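How to Paint Plain White Panels Without Roller Marks

I love a flat white finish! It makes a small work corner feel twice as big, and you can get a really nice one in an afternoon with a cheap roller.

Start by sanding each panel lightly, then wipe off every bit of dust. Prime the cut edges twice (they drink paint like crazy) and the faces once.

Pour a little matte paint into the tray, load a 6-inch foam roller and work top to bottom in long, slow passes. Keep a wet edge, and don't go back over paint that's started to dull, however tempting that one little streak looks!

Let it dry overnight, sand again very gently and roll the second coat crosswise. I had 46 panels to do at the Benditz workshop last July and only redid one, so trust the method.

Stand your panels up once the paint is hard and enjoy all that lovely white.
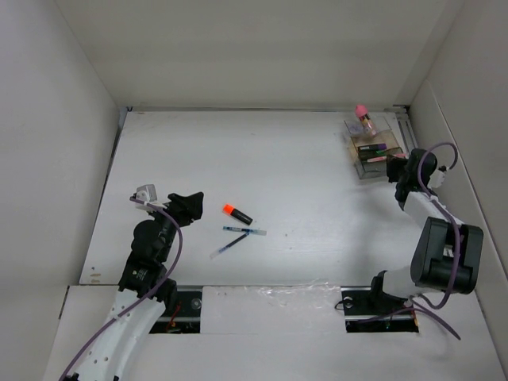 White tabletop with tall white walls on three sides.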